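Open Day at the Bevonora Handling Laboratory: Picture Gallery

Bevonora opened its handling laboratory to the public in November. The afternoon was intended for local residents, secondary school groups and small manufacturers who wished to see robotic handling of soft goods at close range. In all, 200 visitors were received over the course of the program. The Laboratory thanks everyone who attended, and in particular the teachers who arranged transport at short notice.

Guests were welcomed at the main entrance by Sarmīte Dambrauskienė, Director of the Laboratory, who outlined the history of the building and the purpose of the work now carried out in it. Groups were then taken through to the main floor, where the two-armed stations were in operation.

Lifting and sorting headwear

The first demonstration concerned baseball caps. A cap has a stiff brim and a soft crown, and the two parts behave very differently when they are gripped. For this reason caps have become a standard practice item at the Laboratory, and several were kept on the table throughout the afternoon.

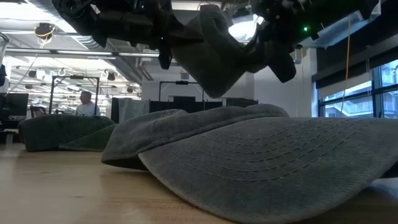 Each group spent 43 minutes on the main floor, including time for questions. Priit Kuusk, who leads the Soft Goods Team, gave the commentary and asked visitors to note where the fabric was taken up in each attempt. A grip close to the brim gives a steadier lift, while a grip on the crown lets the cap fold and hang. Both may be acceptable, depending on what is to be done with the cap next. Where a cap must be set down facing a certain way, the choice of grip matters a great deal more.

Members of the Atton Community College millinery course were among the most attentive guests. Their instructor kindly offered several remarks on the blocking and shaping of hats, and these have been passed on to the team.

Plush toys

Soft toys were added to the program at the request of the schools. A plush toy can be squeezed without harm, but its filling shifts under pressure and its outline changes as it is held. The shark proved a favourite with younger visitors, and a short vote was held at the end of each session to decide which item the arms should attempt next. The results of the vote are posted in the foyer.

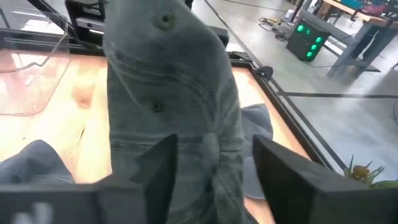 Does a robot need to be set up again for every new object?

In most cases the same grippers and the same table are kept, and the work lies in giving the system enough practice with the new item. A toy and a cap can be handled at one station on the same day. Very small or very heavy articles are a different matter and are handled elsewhere in the building.

Working with two arms

Following the toy session, groups moved to the viewing line to observe both arms at one table. Visitors were able to compare a cap lying on bare wood with one resting in a shallow clear tray. The edge of a tray limits the directions from which a gripper can approach, and the arms must also be kept out of each other's way near the middle of the table - a point that drew many questions from the manufacturers present.

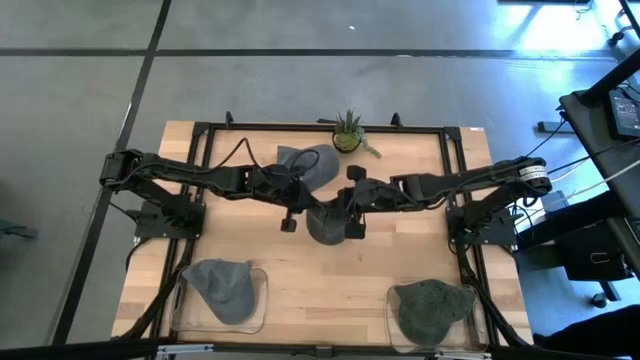

Mr. Kuusk explained that the sharing of tasks between a left and a right arm is still an active area of study at Bevonora. One arm may hold an article steady while the other works on it, or each may carry out its own task on its own side. The second arrangement is simpler to plan. The first is closer to the way people work with their hands, and it is the one to which the team is now giving most of its time.

A representative of Higuchi, a garment repair business with premises nearby, asked whether worn items present more difficulty than new ones. The team's experience is that faded or softened fabric tends to fold less predictably, and used articles are therefore included in regular practice.

Loose fabric

The final demonstration dealt with cloth lying on the table. Seams, buttons and folds all affect how a piece of fabric can be picked up, and a fold that stands slightly clear of the surface often offers the best place to begin. Wrist cameras allow the team to study this from close to the gripper fingers.
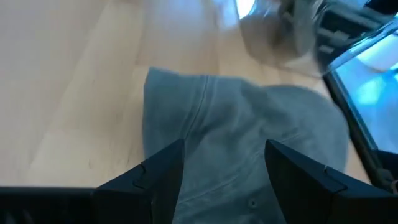 Questions from this session ran well past the scheduled 90 minutes, and refreshments were served late as a result. Visitors who left questions on cards at the desk will receive a written reply. Those who did not leave an address may collect their reply from reception during office hours.

School groups wishing to be notified of the next open day are asked to write to the Laboratory on school letterhead, giving the year level and the number of students expected. Group places are limited, and requests will be dealt with in the order in which they arrive. Parking is available at the Wondden Street entrance - please allow extra time for coaches.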